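What the Demo Leaves Out
Tuesday, September 18, 2018

I have now sat through the Dulinis presentation twice, once as a guest and once as an employee who was told to be there, and I still don't know what happens to the people on the late shift.

Our kitchen at Vurnley turns out meals for three office buildings. On a busy day in August we sent up 182 lunches before one o'clock, and everything those lunches were cooked in came back to the dish room to be scrubbed, sorted and put away. It is hot, dull work. I did it for two years before I moved to prep, and I won't pretend I loved it. So when management says a robot arm will take over the pots and bowls, I understand why some of my coworkers clapped.

I didn't clap. The plan, as far as anyone has shared it, is that the arm gets trained in a computer first. It practices in a made-up kitchen, on made-up cookware, thousands of times over, and then the lessons are moved to a real machine bolted down next to our sinks. The salesman was very proud of this. No broken dishes, he said, and no overtime.

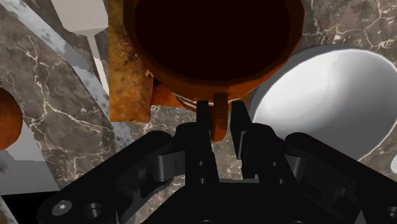

What bothers me is how much of the job gets left out when you boil it down to picking things up. A person in the dish room notices that a handle has worked itself loose and sets the pan aside. She sees that the soup came back half eaten from every floor and tells the cook. She covers for the guy on the line who cut his thumb. None of that was on the slides. I asked about it, and I was told that it was "out of scope for phase one."

I have heard about phase one before. My cousin worked at the Iltisport warehouse when they brought in sorting machines. They were promised that the machines would do the heavy lifting and the people would be moved to better jobs. Some were. The better jobs mostly meant standing beside a machine and clearing it when it jammed, at the same pay, with a screen overhead showing how many seconds you took. She went from talking to her friends all day to listening for a beep. Her back feels better, I'll give them that. She quit anyway.

The lifting is real, and so are the burns and the bad knees. If a machine can take the stockpots off us, fine, take them. But then tell us the rest of it. The Dulinis quote is for a machine that handles 115 pieces an hour. Who stacks for it, who fixes the stack when it fumbles, and does that person still count as kitchen staff or become a "system attendant," which is the title on the handout? Attendants, I noticed, are listed at 70 percent of a full-time schedule. In our company you lose your health plan below full time. That took me one minute to find, and it was not mentioned in either presentation.

The Gentile cafeteria across the street has been asked to sign on too, and their crew has asked for the hours in writing before anything gets bolted to the floor. I'd like us to do the same. We have a staff meeting coming up, and I plan to bring the handout with that line circled.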